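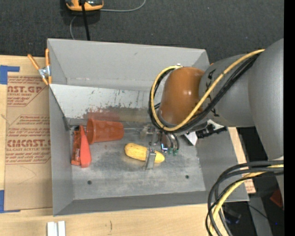
Figure 3. Bin setup used for the clutter trials, with the gripper down at the yellow item. The cup and two red items are also in the bin.

4.2 What the bin does to a grasp

Most of our trouble came from the bin itself. We had tuned the Flurnell grasp scorer on a flat table, where an object sits out in the open and the arm can come at it from pretty much any side it likes. Then I moved everything into a metal bin (Figure 3) and watched our nice table numbers fall apart over one afternoon. The walls take away a lot of approach angles, and the floor is scratched up enough that the depth image gets patchy in places where we really wanted it clean.

So we changed two things. First, the scorer now gets the wall planes as input and throws out any approach where the wrist link would pass within 12 mm of one. Gwion Ellis had argued for this from the start, and I had argued that the network would pick it up from data. It did not, or at least not with the amount of data I was willing to collect! Second, we let the fingers touch the floor. Our table controller treated floor contact as a fault and stopped. In the bin it's treated as information: the arm backs off a hair, closes, and lifts.

That second change matters most for long, low objects. With something shaped like the yellow item in Figure 3, the scorer likes to put one finger on each side across the long axis, which is sensible, but it picks the height from depth alone, and depth on bare metal is the thing we trust least. Letting contact set the height got rid of most of the shallow pinches, the kind where the object squirts out as soon as the arm goes up.

We ran 398 bin attempts with the new controller - all with mixed objects, never the same layout twice on purpose - and trained on 2,893 earlier attempts logged with the old one. I know mixing controllers like that is a bit ugly. Rodel Macapagal reran the training with the old floor-stop attempts filtered out, and the ranking of the methods stayed the same, so we kept the full set.

Cups were still a pain. A cup on its side offers the rim, the wall and the base as places to grab, and the scorer rates them nearly the same, so it can flip between them from one frame to the next. We now hold the chosen grasp for 8 frames before allowing a switch. It's a crude fix (a proper one would track the object), but it stopped the dithering, and we use it for every result in the next section.

One more detail for anyone copying the setup: clamp the bin down. Once the fingers are allowed to press on the floor, a loose bin creeps, and the wall planes go stale without any warning in the logs.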